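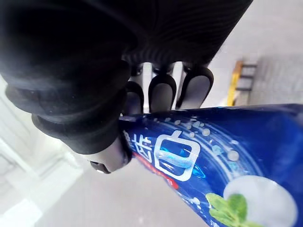
Stirkstead Residents' House
Minutes of the Household Supplies Meeting, November 2018

Present: Menaka Khondokar (chair), Mr. Ertürk, Ms. Zunirel, representatives of the Ombridge wing.
Apologies: none received.

1. Minutes of the previous meeting
The minutes were approved with one correction. The order for hand soap should have read 46 bars.

2. Toothpaste and washroom items
The chair reported that toothpaste continues to be issued from the supply closet on request. Ms. Zunirel stated that several tubes had been returned to the closet partly used, and asked whether these could be issued again. It was agreed that they could not. Opened tubes are to stay with the resident or be thrown away.

Mr. Ertürk raised the matter of labels. Some of the toothpaste now in stock carries printing in Chinese, and residents who do not read the language had asked for the directions in English. Ms. Zunirel will prepare a short printed sheet for the closet door -- one page, large type.

It was further agreed that each resident may hold no more than 3 tubes at a time. The Ombridge wing asked that families be treated separately. Deferred to the March meeting.

3. Storage
The lower shelf of the closet is to be kept for toothpaste, toothbrushes and dental floss. Shampoo will move to the upper shelf. Mr. Ertürk noted that tubes stored on end under heavier goods had split at the crimp, and asked that they be laid flat in the shallow trays.

4. Reordering
The present order of 30 tubes was thought too small, the closet having stood without toothpaste for over 6 days in the last period. The chair will obtain prices for a larger order and circulate them in writing.

5. Other business
The closet key is to be signed out in the book at the front desk. The light inside the closet has been reported again.

The meeting was adjourned by the chair.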